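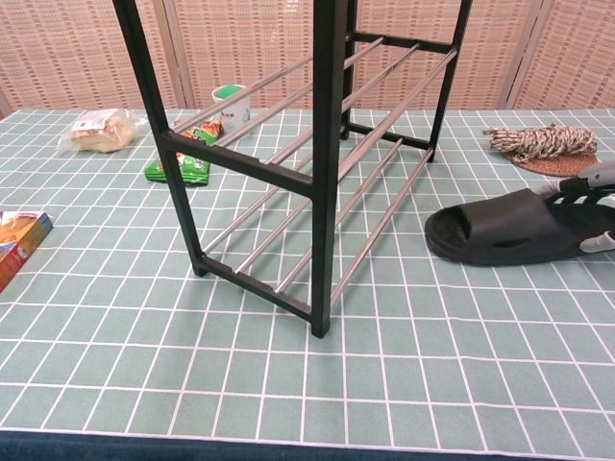
Ticket 2000-149, opened with Tondley Home Support. Product: Anholm shoe rack, black. Subject: rack rocks on a hard floor, and shoes slip between the rods.

Hello, and thank you in advance for reading all of this, because I do go on a bit. I bought the Anholm in January for our front hall, where five people kick off their boots in a space meant for two, and I was very pleased with the look of it. The trouble is that it rocks. It rocks on the hall tile, it rocks on the kitchen lino, and I wanted to rule out our old floors before bothering you, so up it went onto the table, on the green cloth with the white grid. The lines on that cloth turned out to be quite handy, as I could sight along them and compare where the feet were landing. The silver rods sit in little notches along the black crossbars, and I'd like to know if those notches are meant to hold the rods firmly or only loosely, as mine rattle when I carry the rack. The second trouble is my daughter's flats, which tip heel first between the rods on the lower shelf.

Reply from Tondley Home Support, 10:40 am

Thanks for getting in touch, and please don't worry about the length, more detail is always a help to us. A bit of movement in the rods is normal. They should drop into the notches and stay put when shoes are on them, but they aren't clamped. Rocking is another matter. Could you please try the following and let us know how you get on?

1. Take everything off the rack and loosen all the frame screws by half a turn. Don't remove them.
2. Stand the rack on the flattest surface you have and press down gently on the top with both hands.
3. While it's pressed down, tighten the screws a little at a time, working corner to corner.
4. Check that each foot is pushed fully onto its leg.

Customer update, 1:15 pm

Well, I did all four steps, and then I did them again after lunch, because the first time I'd been tightening down one side and then the other like you would a jar of pickles with two lids. Corner to corner made a real difference! The rocking is down to a small tap at one back corner. I pulled the foot off that leg and there was a curl of cardboard packed up inside it, I suppose from the box. I've picked out what I could reach with a crochet hook. One of the screws feels as though it keeps turning without biting -- it isn't loose exactly, but it never comes to a proper stop either.

I should also say that I had a rack from Kundora before this one and it never wobbled in its life, though it was an ugly thing and the colour was dreadful, so I'm not asking to go back.

Reply from Tondley Home Support, 2:05 pm

Lovely to hear it's mostly settled. A screw that keeps turning usually means the thread insert has come free inside the tube. We can send a replacement insert and screw at no charge, part 103 in your booklet. Please hold off on glue in the meantime, as it makes the insert very hard to get out.

For the flats, some of our customers lay a boot tray liner across the lower rods. The Wei liner can be trimmed with kitchen scissors, and it also catches the grit in winter. You could also try turning the flats sideways so that they lie across more than one rod.

Customer update, 4:30 pm

Yes please to part 103, same address as the order. No glue, I promise, although I did have the tube in my hand. Sideways works for the flats, but it uses up nearly the whole shelf, so I'll look into the liner and keep the boots up top for now. I cleaned the last of the cardboard out with tweezers and put the foot back on, and the tap is fainter again. If you could leave this ticket open until the part arrives I'd be grateful, as I'd hate to have to type it all out a second time.

Status: waiting on part. Ticket left open at customer's request.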